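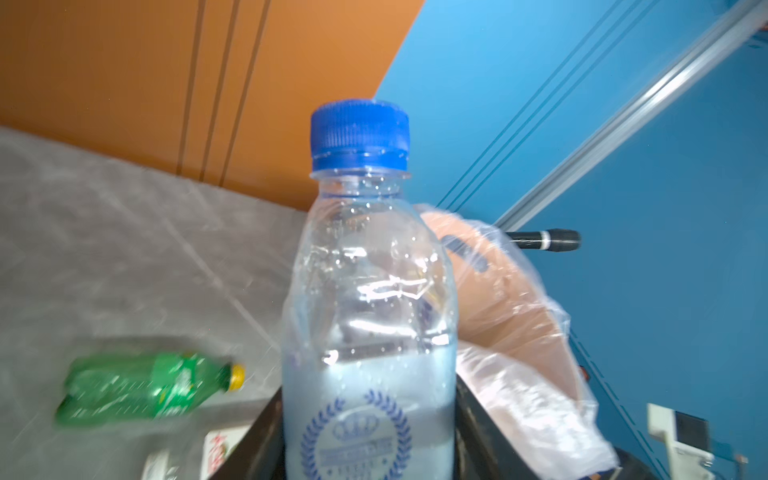

Residents of Revdale can use their tap water again without boiling it, the town's water office said in October. The boil notice covered 34 streets on the east side and followed a break in the main that runs under the Narnby road.

Crews replaced the cracked section of pipe over 2 nights and flushed the line from both ends. Samples taken at 15 points came back clean, and the notice was lifted at 5 p.m.

Bottled water will still be handed out at the Vitberg school parking lot until supplies run out. Households in the area should run their cold taps for several minutes before drinking - and throw out any ice made while the notice was in force.

Water may look cloudy for a short time in homes at the top of the hill. Anyone whose water is still discolored the next morning should call the water office. The Narnby road stays down to one lane until the paving is finished.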